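I've been getting a lot of mail about squash this month - mostly people who planted zucchini, got a jungle of leaves and flowers, and ended up with four sad little fruits that went yellow and dropped. Rupert Mayrhofer wrote in from Flevdale with the same story, and he wanted to know if his bees had quit on him.

Maybe! Squash plants carry male and female flowers separately, and something has to move the pollen from one to the other. The female has a tiny squash right behind the petals, and the male just has a plain stem. Early in the season you often get a whole flush of males and hardly any females, so a slow start doesn't mean you did anything wrong. Give it a couple of weeks before you panic. 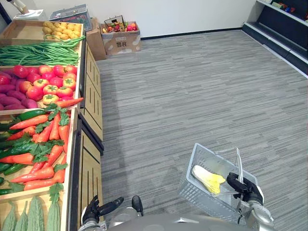
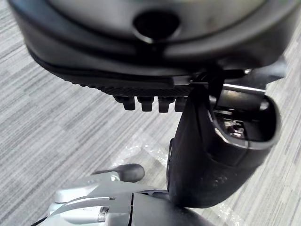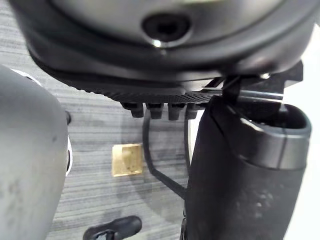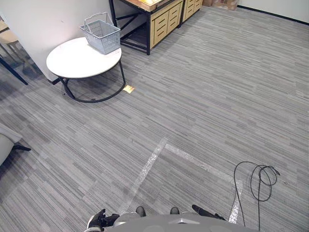

First picture: potatoes, green beans, sweet potatoes and tomatoes on the stand.

If the females are opening and still shriveling, try doing the job by hand. Go out early, before 10 if you can (the flowers close up fast once it gets hot), pick a fresh male, peel back the petals and dab the middle of it against the middle of a female. I do 5 or so in the time it takes my coffee to cool. A soft paintbrush works too, but I always lose mine in the shed.

Also, go easy on the sprays. Even the gentler stuff can hurt bees if it lands on open blooms, so if you really must treat for bugs, wait until evening and read the label first. I put in a row of borage next to my Jalali squash last year and the buzzing was so loud I could hear it from the back steps - I'll never go without it again.

Rupert, let me know how yours do, and please tell me what that striped one from Plulden tastes like! I've had the seed packet on my windowsill since November and still haven't found a spot for it. Next time I'll get to the powdery mildew questions, and there are plenty of those.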